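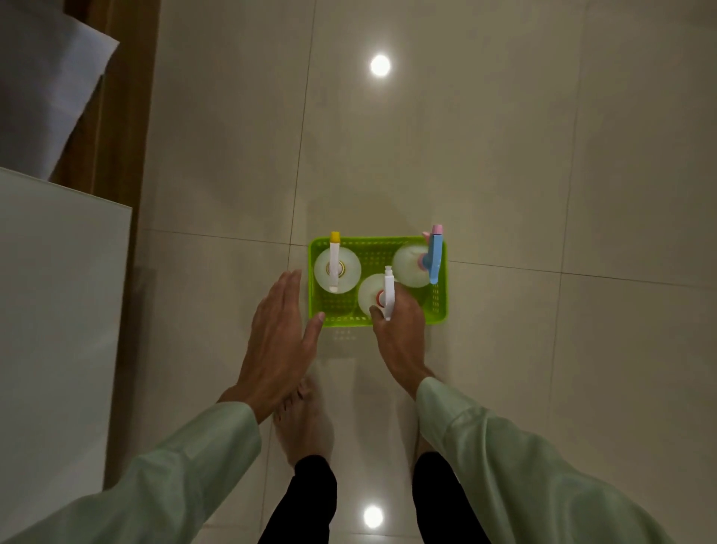

Grasp planning is where most home builds slow down, and I'd like us to spend this whole session on it before anybody orders another motor. Last time we got the Cakorow arm to reach a point on the floor and stop there, which felt like a great deal of progress (it was!), but reaching a point and picking up an object are very different jobs. Our task for the rest of the course is lifting one spray bottle out of a basket and setting it down next to it. Look at where the right hand goes: straight to the head of the middle bottle, with the fingers curled around the trigger, and the neighbors on either side left alone. A bottle held by its head hangs below the grip, so the gripper never has to squeeze down between the bottles, and that is the approach I want you to plan for first.

Handout 3, Doolan workshop evening course
Topic: choosing a grasp from above

What you need tonight

Your notebook, your laptop with the Cadico software already installed, and the printed fingers you made in the last session. If your fingers came out stringy, bring them anyway and we'll clean them up with a file while we talk. Spare screws are in the drawer under the bench vise — please put back the ones you don't use, they are an odd length and a nuisance to find.

Seeing the basket from above

Our camera looks down, so a bottle mostly shows up as its sprayer. That throws people at first, because we all carry around a side view of a bottle in our heads. Spend a little while just looking at the top view before writing any code. The sprayer heads are white, white and pale blue, and the collars are different on each one, with a red-orange one on the center bottle. I would start with that collar. It is a strong color, it sits right at the neck, and it gives you a point to measure from even when the trigger is turned in some awkward direction.

Be careful with the floor. Polished tile throws the ceiling lights back as bright round spots, and a simple brightness threshold will happily report them as white objects. You can mask everything outside the basket (easy, since the lime green stands out so well from cream tile), or you can turn the exposure down until the spots shrink. Try the mask first. Those of you working on carpet at home can skip this, but please read it through all the same, as you'll meet the same trouble on a shiny countertop sooner or later.

Planning the approach

Bring the gripper directly over the collar and pause there. Turn the wrist so that the two fingers close across the narrow side of the sprayer head. The wrist servo travels 270 degrees, which is plenty, though the software counts from one end and you'll want to write your own zero on a piece of tape. Then come down slowly, close, wait a moment, and go up.

I'd set the hover height at 12 centimeters above the sprayer to begin with. It looks silly and wastes time, and it has saved me a good many knocked-over bottles. Once your grasp works several times in a row you can bring it lower, a little at a time.

What to do with the second hand

A few of you asked whether one arm is enough. One arm is fine for this course. Still, people working with two hands tend to keep the free one open and close by, ready to steady the basket if it slides, and the perforated sides of a light plastic basket give you plenty of places to tie it down instead. A loop of string to a heavy board does the job. The two-armed Rinunlow build on the back bench is coming along, and anyone who wants to help wire the second shoulder is very welcome!

To try at home

Run your grasp 40 times with empty bottles and write down every miss, including which way the trigger was pointing. Keep the misses in order and don't tidy them up. Next session we'll go over them together and decide whose fingers need a rubber pad and whose only need a slower closing speed. Bring the bottles back with you, please, with the nozzles turned to off.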